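Postcards or email for winning back old customers?
Asked in Small Business Marketing, 2018-06-09 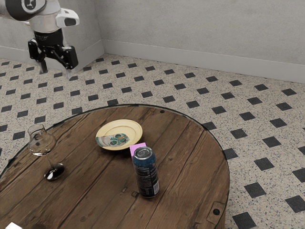

We run a furniture repair shop in Grarkbridge with 2 employees besides me. I have a list of 288 people who used us at least once but haven't come back since before last February. All of them gave a mailing address and most gave an email. I can spend a little on postcards or just send an email for free. Which one gets a better response for a local shop? I don't want to annoy people.

prostton_print
Postcards. People delete emails. We did 2,000 of them for our shop in Prostton and the phone rang for weeks. Use thick card.

kauppinen_upholstery
With a list that short I would do both and keep track of where each call comes from.

Send the email first. Keep it plain, with your shop name in the subject line, and mention one thing you can do for them, such as regluing loose chair joints. Put an unsubscribe link at the bottom and check that it works. Some of the addresses will bounce. Take those people and the ones you have no email for, and mail them the postcard. Wait 12 days and then mail a card to anyone who hasn't replied, except the people who unsubscribed.

Put a different offer code on the card and on the email. Whoever picks up the phone has to ask for it every time and write it down, or you won't learn anything. We skipped that the first year and ended up guessing.

I would leave out a big discount. Free pickup in town worked better for us than money off, and it cost less.

noltitz_dave
Depends on the age of your customers. Mine are mostly retired and they like mail. Check your list for people who moved before you pay for stamps.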